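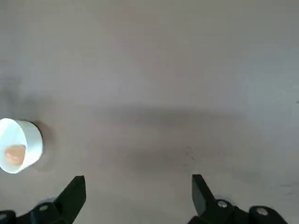
Wuduvcombe Pharmacy: Questions We Get at the Counter

Refills, transfers, old pills, and why your insurance said no. Last updated 11 Nov 2022.

How long does a refill take?

If you have refills left and we have the drug on the shelf, same day, usually within a couple of hours. If you have no refills left, we send a request to your prescriber and then we all wait together. Some offices answer in twenty minutes. Some answer as if we'd asked for a kidney. Call us when you have a week of pills left and none of this will matter to you.

The app says my prescription is ready. Is it ready?

The app says "ready" when the label prints. A pharmacist still has to check the bottle. Wait for the text message, which goes out after the check. We have asked Bresel, who make the app, to change the wording, and they have assured us that they value our feedback.

Can I get my prescription moved here from another pharmacy?

Usually, yes. Give us the name and phone number of the old place and the name of the drug and we'll do the calling. You don't have to break up with them yourself. Controlled medicines have stricter rules, and for some of them you'll need a new prescription from your doctor.

Why is my pill a different color this month?

Most likely we bought it from a different manufacturer. Generic drugs have to contain the same active ingredient at the same strength, but the makers can choose any shape and color they like, and they do. The label on the bottle should describe what's inside. If the description and the pill don't match, don't take it. Call us first. We would much prefer ten needless calls to one quiet mistake.

My insurance wants "prior authorization." What is that?

Your plan would like your doctor to explain why the doctor prescribed what the doctor prescribed. We notify the office, the office fills in a form, and the plan thinks about it. We can't speed this up, though Leif Engebretsen at the front window will sympathize at whatever length you need. Ask him what the cash price is while you're there. Now and then it's lower than the copay.

Why does everything cost more in January?

Many plans reset their deductible at the start of the year. One customer went from a $2 copay in the fall to $188 for the same bottle and asked whether we had started putting gold in it. We hadn't. If your plan has changed, bring the new card, even if it looks exactly like the old card. The numbers on the back are the ones we need.

Can I split or crush my tablets?

Some of them. Extended-release tablets and anything with a special coating generally shouldn't be crushed, and a few shouldn't be split either. A line down the middle is a good sign but it isn't a promise. Ask before you get out the kitchen knife. We sell pill splitters, and they are far better at this than the knife.

I missed a dose. Should I take two?

Please don't double up unless you've been told to. What you should do depends on the medicine and how late you are. The leaflet stapled to your bag has a section on missed doses (it's the leaflet you threw away). We can print another, or you can call and ask for the pharmacist.

Do you take back old medicine?

Yes, in the locked metal bin beside the blood pressure machine. Pills, capsules and patches are fine. No needles, no inhalers, no thermometers. Leave liquids at home and ask us about those separately. Black out your name on the label if you'd like to stay mysterious.

Can you flavor my kid's antibiotic?

Many of them, yes. Grape and cherry are the popular ones. Bubblegum has its supporters. Tell us before we mix it.

Can I talk to a pharmacist without buying anything?

Of course. Brisa Huerta is the pharmacist in charge and she likes questions, including the ones that begin "this is for a friend." There's a side room if you don't want the whole line to hear about your friend's rash.

Where are you, and where do I park?

326 Antwi Street, next to the shoe repair. There are 2 spaces out front marked for pharmacy pickup. If they're full, the lot behind the building is ours too, and the back door is open whenever the front one is.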